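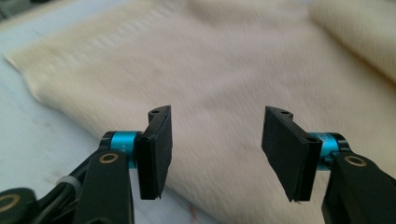
Equipment Review: Ultow Hand-Held Gripper Kit
Prepared for members of the Mirngate Shared Workshop
Reviewer: Catrin Parri, with bench assistance from Dalibor Ondrejka

Summary

The Ultow kit is a two-finger hand-held gripper intended for builders who wish to record manipulation tasks by hand before transferring them to an arm. The workshop assembled one unit and used it over 96 sessions, most of them on fabric. It is recommended for general member use, with reservations concerning the finger pads and the printed manual.

Assembly

Two members completed the build in a single Monday evening. The parts arrive sorted by stage, and the black arm segments fit their hubs without filing. The brass-colored inserts were seated squarely on delivery and have not shifted. The turquoise-blue joints carry small printed markings, which the manual mentions only in an appendix; builders should read that page first. Our first attempt placed the left joint on the right side, and the error did not become apparent until the fingers refused to close evenly.

Cable routing is left largely to the builder. We secured the run along the left arm with a white cable tie, and this arrangement has proved adequate. A molded clip would be preferable in a kit at this price.

Performance on soft goods

The flat pads perform well on folded towels and cotton sheets. Deep-pile material is more demanding. On a cream fleece blanket, the pads close reliably on a raised fold but tend to slide across the nap where the cloth lies flat. Operators obtained better results by approaching a fold from the side and closing slowly. The pads also collect fibers along their lower edges and should be wiped between sessions. Lewis Drummond tested a set of Gikero replacement pads with a ribbed face — these gripped the pile more firmly but left marks on thinner fabrics, and the original pads were refitted.

Durability

The joints remained free of noticeable play after 2,000 open-and-close cycles. One screw in the handle worked loose twice and was treated with thread-locking compound. No other repairs were required.

Documentation and support

The manual is accurate but poorly ordered. An inquiry to the supplier regarding spare hubs received a complete reply the following day.

Recommendation

Approved for the lending shelf. Members who intend to work chiefly with fleece or similar cloth should reserve the Gikero pads along with the kit. Booking requests may be directed to Wilma Haldane at the front desk.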